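Laundry handling software – progress report to Fetano, July 2018
Written by Duygu Oral, Costonport

Hi Fenna,

You asked for the short version this time, so I'll try, though you know what I'm like. Most of our effort since the last report went into the planner, and I'm a lot happier with it than I was in spring. The old one treated each arm as its own little problem and then argued about who got to move first. The new one plans both arms together and keeps the washer door in the model as a thing that swings, with its own keep-out space. Sem Timmermans wrote nearly all of that and deserves the credit.

Loading is still the task we use to shake things out. Cloth is a pain for perception (it never has the same shape twice!), so we stopped trying to model the whole garment. We look for the lump in the gripper, guess how far it hangs down, and hand the planner a fat bubble to steer through the opening. Crude, but it plans in 2 seconds where the old code could take 9. 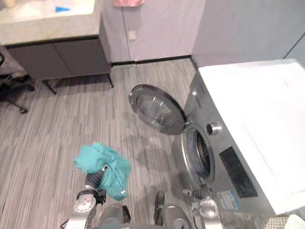 Loading task: teal cloth in the left gripper, washer door open.

We ran 36 loading trials with the new planner and 30 finished without anyone stepping in. Four of the others were the cloth catching on the rim of the opening, and the last two were my own fault, a bad frame transform I pushed late in the evening. That's fixed, and Grażyna Olszewski has added a startup check so I can't do it again.

Perception around the control panel has been slower going. Shiny knobs and dark glass give us holes in the depth data, and a fingertip has very little room for error there. Milan Nijs now fits a flat plane to the front of the machine and places the controls on it from the color picture, which got rid of most of the jitter. We also slow the arm down for the last stretch and let the wrist force reading decide when to stop. I'd like to keep that slow stretch shorter than it is today. 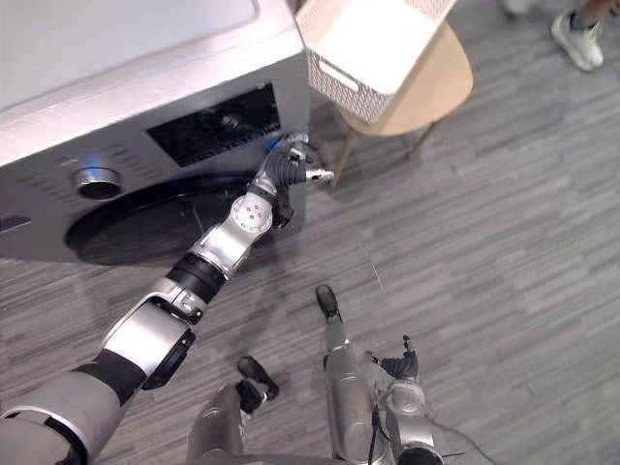
Tooling and what's left

The log viewer is finally something I'd show to other people. It's called Valar, and it plays back joint states, planner output and all the camera streams on one timeline, so when a run goes wrong we can scrub to the moment and see what each part of the software believed. Before this we were lining up files by hand, and it ate whole afternoons.

The wrist views turned out to be the most useful thing in there. The head camera loses the fingers behind the arm all the time, and the close view lets us check the hand pose against what the joint encoders claim.

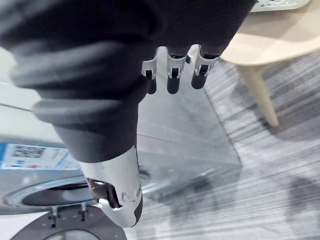 We're still arguing about how much to trust that check while the arm is moving. Right now it only runs when the arm is still, and Sem wants it on all the time – I'd rather see the time stamps cleaned up first. Expect an answer in August.

On money, we're within budget and the only change I'm asking for is to move the unspent travel line to compute. Van Rooij has agreed to go over the planner code before we release it, and I'll send you their comments once I have them.

Duygu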